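About Broto

Hello, and thanks for clicking the least visited tab on the site! I'm Ataahua McPhee and I started Broto as a one-woman comics review blog, written at my kitchen table and read mostly by my cousin. We're a small company now, with five of us on the payroll and 876 reviews in the archive, and I still write far too many of them myself.

We cover superhero comics, old British weeklies, small press, manga when Aušra Mets gets her way (she usually does), and anything with a good letters page. Līga Rebane edits everything and takes out most of my exclamation marks. Vittoria Martinelli runs the Flistus reading club, which meets online each month and has 287 members. February was a four-issue space western and the argument about the ending is still going on in the forum. 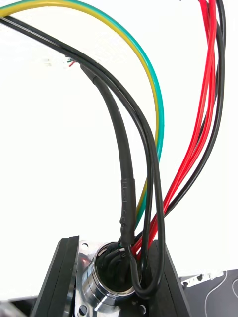
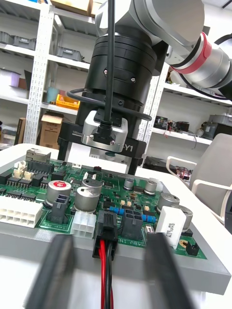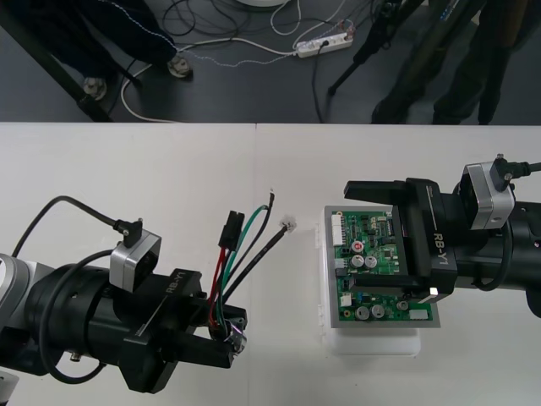 Broto Web & Archive Team

Gintarė Avotiņš heads that side of things - the search box, the cover gallery and the creator index, which lets you follow an inker or a letterer from title to title. Letterers get left out of so many databases and it drives me up the wall. If we've missed a credit, send us the issue number and a photo of the credits page and Gintarė will put it in.

We buy most of our comics ourselves. When a publisher sends one free, the review says so at the top. Scores go up to ten, and I have given out two tens in my life, both to Thampi, so please stop asking about your favourite!

Want to write for us? Send 178 words on a single page you love. One page, not a whole issue - I mean it. Pitches go to Līga through the contact form.

Shares: 14 | Comments: 6

Recent on Broto
Thampi: the collected edition reviewed
Grustix #3 - who is under the helmet?
Flistus reading club: next month's vote
Five back-up strips better than the main story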